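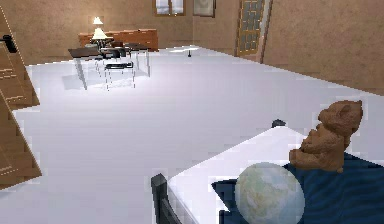

Huturex Rooms is the pack I wish I'd had when I started teaching robots to fetch things. It's a set of simulated rooms you drive around in and collect examples from, for anyone training a pick-and-carry or tidy-up policy who is fed up with bare grey boxes and a cube on a table. I wanted rooms with proper household mess in them, so in the bedroom you get a teddy bear and a globe on a navy blanket, with all those soft folds for your grasp planner to argue with, plus a glass desk across the floor (depth sensing people, you're welcome!).

What's in the pack

2,045 room layouts, all built from the same furniture library
1,442 recorded demonstrations, driven by hand by me and two very patient friends
336 movable objects, each with mass and friction already set
Written instructions for every demonstration, usually two or three wordings of the same job

Each demonstration saves the colour view, depth, joint positions, gripper state and the instruction. I kept the failed attempts too, in a folder of their own. Leave them out if you like, but my own fetch policy got noticeably better at having a second go once I'd mixed a few in.

Recording your own

You can use a gamepad, a keyboard or the Clollby hand controller. I'd go for the Clollby if you can borrow one, my wrist aches after an hour on the gamepad. Press record, do the job, press it again, type what you did. There's a redo button that puts everything back where it started, and I use it constantly.

The randomiser (we call it Jekum, long story) shuffles lighting, wall textures and object positions between takes. Start with it turned down low. I once ran it flat out for a whole evening and had a lovely big set of examples that my little model couldn't learn a thing from.

Textures are on the chunky side, and edges look jagged at the default setting. There's a sharper set in the download, but it's slower, and I still do nearly all my recording on the default.

Licences

Single seat or lab, and the lab one covers up to 2,000 hours of shared recording a year. The Galbraith arm model is included with both. Updates are free until the next big version, which I'm hoping to get out in December.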